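Standing water on the square
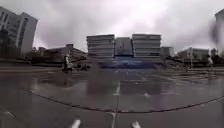 Theresia Fuchs

I have been meaning to write up the drainage of the square for a while, and a grey day with water on the slabs is the right time for it. A dry pavement gives very little away. Once there is a film of water on it, every change of level shows up in the reflections.

The surface is pale grey concrete slabs, laid across the full width in front of the two white blocks and the darker, shorter one set back between them. The blue band along the bottom of the blocks is useful to me. Its reflection comes down on to the paving, and where a reflection holds together the water is lying in an even film. Where it breaks up, either the slab has drained or its edge stands proud of its neighbour.

A paved area of this sort is normally laid to a fall of 1 in 50 or so on paper, and often ends up nearer 1 in 100 after a few winters. At 1 in 100 a slab has to be bedded well to shed anything at all. I took a spirit level and a set of feeler gauges out in May and checked 30 joints along one line, starting from the low brownish building on the left and working towards the middle. Most were flush or close to it. Four had a lip of more than 3 mm, all of them on the uphill side, so that each acts as a small dam. I have put the readings in a spreadsheet and will send it to anyone who asks.

Perla Ventura wrote to say that the fault must be in the gullies. I don't think so. A blocked gully gives you one deep puddle at the low point, with a clear margin that moves outwards as it fills. A thin sheet over a large area points to the falls, or to joints that have silted up and no longer take water down into the bedding. The joint sand here was very hard when I tried it with a screwdriver, which fits the second explanation as well as the first.

People cross it in the wet all the same, on foot or pushing something, and a 3 mm lip is easier to feel through a small wheel than through a shoe.

What I still lack is a level run from the buildings outwards. Ilari Harju has offered the loan of a dumpy level and staff – the tripod has a stiff leg, but it will do. I plan to take readings on a 5 m grid and draw up the contours by hand.

Posted 9/14/25 under Paving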